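September, sim bench, 8:50 a.m.

Comparing the two finger sets for the parallel gripper on the stack task, clear round part sitting on the patchwork cube. Mösli fingers first, then Otilex. Same arm, same controller gains, 300 trials each. Joltus wants the result before they order for the Manddale cell.

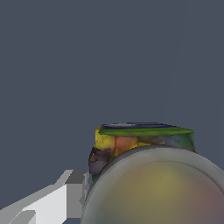
Wrist camera moved to the lower mount for this batch. With the old mount the fingertips took up too much of the view. Clipping range left alone.

Controller: approach speed down to 50 mm/s for the last part of the descent. Above that the arm overshoots a little and the fingers close late. 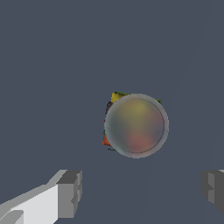
Segmentation is still the weak point. The mask for the clear part picks up color from what's under it, so the center estimate drifts toward the brightest patch. Tried a plain gray cube in a side run and the drift went away. Keeping the patchwork one - it's the harder case and closer to what Joltus has.
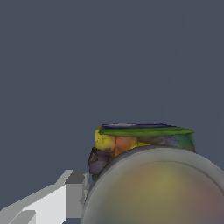

Can we skip the wrist camera and use only the external one? Not for this part. The external view is fine for the coarse approach, but the depth on clear material is too noisy to set the closing height.

Otilex set needs its own tool offset. I ran 8 trials with the Mösli offset by mistake and threw them out.
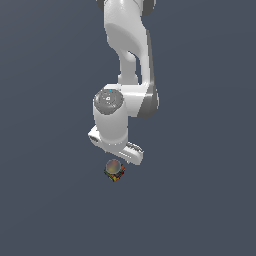 Seed is 342 for both sets, so start poses match. Logs go in the shared folder under the finger name. Still to do: rerun Otilex with lower closing force, then check friction values against the data sheet.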